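Kobori Bimanual Bench
Two-arm workcell for cloth and soft-goods manipulation research
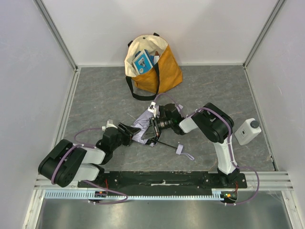

The Kobori bench is a tabletop cell for groups who train and evaluate two-arm policies on deformable objects. It ships as a single unit with both arms on a shared base rail, a walled work area, a fixed camera mount and the recording software. The cell was developed at Cadau by Fumiko Okabe and Grímur Brynjólfsdóttir for their own work on cloth handling, and the evaluation method described on this page is the one they use.

Configuration

Arms: two, black and white, rail mounted
Grippers: one per arm
Work area: marble-patterned floor, white walls on three sides, metal corner posts
Camera: fixed, outside the arm workspace
Control rate: 20 Hz, both arms on one clock
Software: Prundance recorder and replay tool, included
Policy interface: Flillora runtime, included

The walls limit how much the background changes between runs. The floor pattern was kept on purpose. In early tests on a plain floor, policies learned to use the cloth outline alone and did poorly once the floor was changed. With the patterned floor the loss was smaller.

Evaluation method

Most cloth benchmarks report a final coverage score. This says little about where a run went wrong. The Kobori method divides each run into four stages: first grasp, second grasp, stretch and release. Each stage is scored pass or fail from the recording by a person who does not know which policy produced it. A run that fails at one stage is still allowed to continue to the time limit, and recovery is logged separately.

Other items stay in the work area during cloth runs. Bags, boxes, bottles and straps are placed at the start of a session and are not moved by the operator until the session ends. If an arm moves one of them, the run is marked as disturbed but is kept in the results.

Results with the reference policy

The reference policy was trained on 3277 demonstrations collected on this bench and evaluated over 831 runs. The main findings:

Second grasp is the weakest stage. The first arm often lifts the cloth so that the free edge folds under, and the second gripper closes on a double layer.

Crumpled starts are harder than flat ones at every stage except release.

Of the runs that failed at second grasp, 102 recovered before the time limit. In most of these the first arm lowered the cloth and the second arm tried again at a different point on the edge. There are few demonstrations of this behavior in the training set, and we do not yet have a good account of where it comes from.

Straps and other thin items near the cloth caused more false grasps than boxes of any size. A version of the policy trained with added strap data is being tested.

Known limits

The grippers have no force sensing at the fingertips. Slip must be inferred from the camera or from motor current, and neither is reliable with light fabric. Cable slack needs to be checked after any change to the arm base positions. Very large cloths, such as bed sheets, do not fit the work area and are outside the scope of the method.

Supplied with the bench

Arms, rail, walls and posts, camera mount, power supplies, calibration board, reference policy weights, scoring sheets and the full set of evaluation recordings. Cloths and other test items are not supplied. A list of suitable sizes and fabric weights is in the setup guide.

Software updates

The next Prundance release is planned for November and adds stage labels to the replay timeline. Existing recordings can be opened without conversion.

Orders and technical questions: use the contact form and select Kobori bench. Questions on scoring are answered on Wednesday.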